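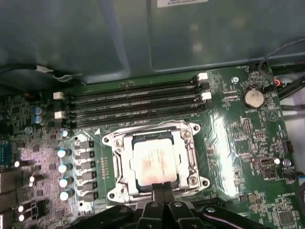 You're pricing the arm and forgetting everything that hangs off it, a reader told me in the comments on my last post, and you'll be sorry by the second invoice. Fair enough. I had put up a spreadsheet with one fat line in it for the robot and a thin one underneath called "other," and the comment was all about "other." I've spent most of May on that second line and it isn't thin anymore.

For anyone new, I help run a small shop that takes in retired office desktops and workstations, pulls what can be resold and scraps the rest. Last year we opened 1,253 cases. Memory comes out, processors come out, the boards go in a bin. The proposal on the table (project Proltuvon, don't ask me where the name came from) is to have a robot do the part with the boards so the people can do the testing.

I went into this wanting to say no. I'm still mostly there, but the reasons have changed.

The quote from Dreler is tidy. Arm, controller, gripper, wrist camera, two days of training. The Kevport quote is cheaper and vaguer, and has the phrase "integration as required" in it, which in my experience means we'll be paying somebody by the hour until we get tired of it. Neither one has a line for fixtures. You can't have a tower case sliding around on a bench while something tugs at a socket lever, and we get cases in every size the industry ever thought of. I priced a basic set of clamps and plates myself and it came to more than the spare gripper fingers and the first year of support put together.

Then fingers. Both vendors sell you a gripper as though it's one purchase. Processors want something narrow and gentle, memory latches want a poke from the side, and coin batteries want I don't know what. A fingernail, probably. So now there's a line for custom fingers, and another for the next set, after we've learned what was wrong with the first. 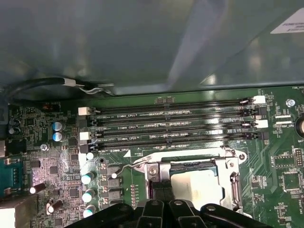

Light is the other thing I had down as zero. The inside of a computer case is sheet metal and shiny caps, and any lamp you hang over it ends up bouncing back at the camera. Dreler's rep told us the software copes. Maybe so. I put in money for diffused panels anyway, and a hood, and I'd like to see it cope on one of our boards before a deposit changes hands.

Now labor, where the whole case is supposed to be made. The sales sheet assumes 70 machines a day. We don't get 70 machines a day. We get a truck from the Kakakhel warehouse when they feel like sending one, and then a quiet stretch. A robot that sits through the quiet stretch costs exactly what it costs when it's busy, and I don't see that anywhere in the payback chart. I redid the chart with our own intake numbers and the payback date slid off the right side of the page.

Somebody also has to babysit it. The pitch has one person minding the cell "part time," and I've never met a part-time minding job that stayed that way. I have budgeted 148 hours for the first quarter, on top of training, and I expect to be told that's padded.

What I'd agree to is smaller. Rent before buying, if either of them will rent. One board family, the one we see most, processors only. Leave the screwdriving and the cable pulling to people – cables are where I'd bet on trouble – and keep a log of every time a hand has to go in and help. If the log looks good after three months I'll sign for the arm and eat my words in this same space.

Kevport has gone quiet since I asked about rental. Dreler says they'll come back with terms, minimum six months, which is longer than I wanted. The updated spreadsheet is linked in the sidebar, and "other" now has 2 tabs of its own. If you've bought fixtures for odd-sized cases, tell me what you paid.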